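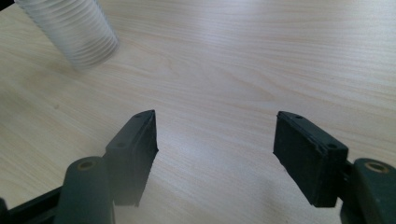

Water rings on a table finish, how do I get them out? Bought the table secondhand in Hilville in August, no idea what the last owner put on it. Light wood, wavy grain, goes nearly whitish-gray where the daylight hits it so the rings dont even show from that side. 4 of them, all pale, can't feel them with a finger. Don't want to strip the whole top.
Marti

Pale rings are in the finish, dark ones are in the wood. So you're probably ok. Hair dryer on low, keep it moving, couple minutes per ring. Then a little furniture oil. If that does nothing try plain white toothpaste on a soft rag, with the grain – test under the table first.
Skurkia

sand it, 800 grit, done
istex19

Please don't start with sanding. If it's veneer you can go right through. The dryer got 2 of mine out, the other ones only faded. Mayonnaise overnight did the rest, smelled awful. Wipe it all off in the morining and use coasters.
hilville_porch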